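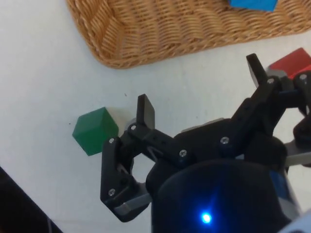

Figure 2. Open two-finger gripper and green wooden cube on a white tabletop.

4.2 Keeping of written prayer records

Respondents were asked whether they kept any dated record of their prayers, and in what form. Of the 113 adults who returned the form, 60 kept a notebook, card file or marked calendar at the time of asking. A further seven had kept one in the past and had stopped. The remainder either prayed without notes or left the item blank; the two groups could not be told apart, as the form gave no separate box for refusal.

Entries were coded by type (request, thanks, confession, reading) following the scheme of Van Leeuwen, with one change. Requests made on behalf of another person were split from those made for the writer, as the Sundaram house groups treat these as separate acts and write them on facing pages. Bram Van Leeuwen coded the Astent notebooks a second time without sight of the first set of codes. Disagreements were settled by discussion and were mostly confined to short entries — a name and a date, with no verb.

Thanks were recorded less often than requests in both places. In Astent, where the midweek meeting falls on a Wednesday, entries cluster on that evening and the morning after. No such pattern was found in the Sundaram notebooks. Whether an entry was later marked as answered depended on the layout of the book: ruled pages with a spare column were marked far more often than plain ones. The effect of layout is taken up again in section 5.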